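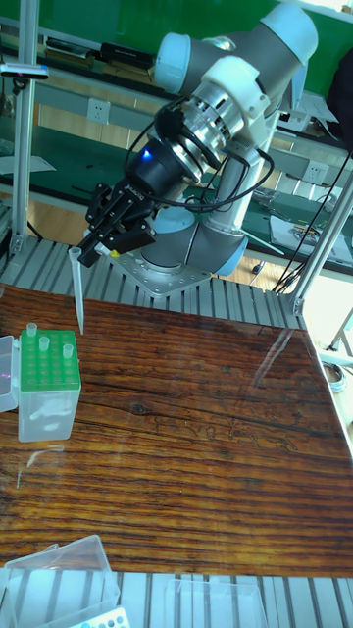 How many demonstrations does a learning system need before it can handle a pipette tip?

The figure depends on how much the examples differ from one another, and a small set recorded under varied conditions is generally of more use than a large set of near-identical repetitions. The laboratory does not set a fixed minimum for a task. Collection continues until the held-out error stops falling, and the set is then reviewed by hand.

Laboratory Program > Gedetti > Manipulation > Collection Diary

Thursday, December
Entered by Hélène Simard, Data Collection Lead, Campbell site

The session opened at 8:30 a.m. with Tae-yang Joo and Brock Lapointe at the operator station. Tanner Nguyen joined after the safety briefing. Three operators is the usual complement for a full day of tip handling, and the rotation was arranged so that each person would teleoperate for no longer than an hour before moving to annotation.

The target for the day was 40 accepted episodes. The running total for the tip task stood at 3524 when the recorder was started, according to the Prusora index, and this diary will use that number as the baseline until the next audit. Episodes recorded before the change of gripper fingers are held in a separate partition and are excluded from it.

Work began with the calibration check. The fixed camera views were compared against the stored reference images and the offset at the left corner of the table was found to be within tolerance. Mr. Joo repeated the check after the arm had been taken through its warm-up path, following the practice agreed last month. No correction was entered.

The lighting remains a matter of concern. The tabletop has a gloss finish and the window light moves across it during the morning. A clear tip against a bright reflection is difficult for an operator to see on the monitor, and presumably no easier for the model. I have previously asked whether the blinds should be drawn for the whole of each session. Ms. Wieczorek's position, which I have come to accept, is that the daylight should be left alone and recorded in the session notes, so that the finished set covers the conditions in which the arm will be expected to work. The notes template now has a field for it. Operators are asked to fill it in at the beginning of each block and not from memory at the end of the day.

The first block consisted of lifts from the rack. The operator brings the gripper above a seated tip, closes on the upper rim, raises it straight up and holds it clear of the plate. The motion is simple to describe and tiresome to perform well. Mr. Lapointe favours a slow approach with a distinct pause before closing, while Mr. Nguyen tends to descend in one continuous movement. Both styles are permitted. It was decided in the autumn that the operators would not be coached toward a single manner of working, provided that the start and end conditions of the episode are met, and I see no reason to reopen the decision.

I did, however, speak to the group about pauses. Several episodes from the previous session contain long stationary stretches in which the operator was evidently waiting for the monitor to settle. A model trained on them may learn to wait as well. Stationary stretches at the beginning and end of an episode can be trimmed by Prusora without difficulty, but those in the middle must be examined individually, and the examination takes longer than recording the episode again. Operators should therefore abandon and restart where a hesitation becomes prolonged. The abandoned attempt is kept in the archive under its own label.

Labelling was discussed at the mid-morning break. Mr. Joo asked whether a tip that is lifted at an angle, but held, ought to be entered as a success. Under the written protocol it is a success. He observed that the next stage of the task requires a vertical tip, and that an episode which ends at an angle will teach the system to arrive somewhere it cannot continue from. The point is well taken. I have drafted a further label, "held, not aligned", and circulated it for comment. Until it is approved the episodes will be marked as successes with a remark in the free-text field, and the remark must use that exact wording so that it can be searched.

The second block was given to recovery episodes, in which the tip begins on the table and must be picked up from there. These are the part of the set in which we are weakest. In the early months of Gedetti the collection was made up almost entirely of clean lifts, and the resulting policy performed creditably until something was out of place, at which point it continued with the rest of the motion over nothing at all. The evaluation group at Lirnimon were courteous about it. The present instruction is that recovery episodes are to be collected in every session, with the tip laid down at a different angle and in a different position each time, including positions close to the foot of the rack where there is little room for the fingers.
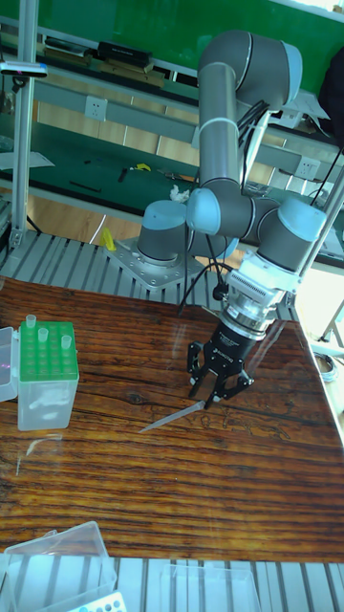

Starting positions for this block were taken from the printed list and were not left to the operator's discretion. People asked to place an object at random will place it where it is convenient to reach, and the review of the spring recordings showed a marked cluster near the centre of the table. The list corrects for this. It also produces awkward cases, and Mr. Lapointe remarked that one of the prescribed orientations could not be reached without bringing the wrist close to its joint limit. He was asked to attempt it regardless, with Mr. Nguyen at the stop button, and to end the episode if the limit warning appeared. The warning did appear. The position has been flagged on the list and will be reviewed with the kinematics group before anyone is asked to try it again.

There was one interruption. Shortly before noon the recorder reported a timing gap between the camera streams and the joint log. Collection was suspended while Mr. Joo restarted the acquisition service. The episodes on either side of the gap have been quarantined and will not count toward the day's total. It is the second such gap this season — the first was put down to a full disk, an explanation that does not apply on the present occasion. I have opened a ticket with the Lirnimon support desk and attached the logs. Should it recur, I will recommend that collection on this station be halted until the cause is known. A set with unreliable timing is a liability to everyone who uses it afterwards, and the fault may not be noticed until a model has been trained.

Urszula Wieczorek attended for the first hour of the afternoon in order to observe annotation. She and Mr. Nguyen independently labelled the same selection from the morning and then compared their results. Agreement on the outcome was complete. Agreement on the moment of contact was not. Mr. Nguyen marks contact when the fingers first touch the plastic and Ms. Wieczorek when the tip first moves, and for a light object the two may be well separated. The protocol says only "contact". She has undertaken to rewrite the paragraph, with still images to illustrate it, and I have asked that the new wording be applied from the start of the next session and not retrospectively. A retrospective change would oblige us to revisit the entire index, and there are no annotation hours available for it before the new year.

The final block returned to lifts, this time with the rack moved between episodes. Progress was steady. Mr. Lapointe's later episodes were noticeably quicker than his first, and I have noted this for the operator file. Variation in speed is welcome in the set, but fatigue and haste are difficult to tell apart in a recording, and the hourly rotation ought to be observed even when the operator feels able to carry on.

At the close of the session the accepted episodes met the target of 40. The figure is provisional pending second review and excludes the quarantined material. The upload to the Prusora store was begun at 4:45 p.m., and Mr. Joo will confirm the checksums in the morning before the local copy is released.

Matters carried forward:

The wording of the contact paragraph (Ms. Wieczorek).
Comment on the proposed label "held, not aligned" (all operators).
Joint-limit position on the starting list (kinematics group, through Mr. Lapointe).
Timing gap ticket (the undersigned).
A fresh supply of tips is to be ordered from stores. Tips that have been gripped many times become marked at the rim, and although some wear is acceptable in the set, the proportion of worn tips should be recorded. Mr. Nguyen will propose a method.

The station was powered down at 5:10 p.m. and the key returned to the cabinet.

H. Simard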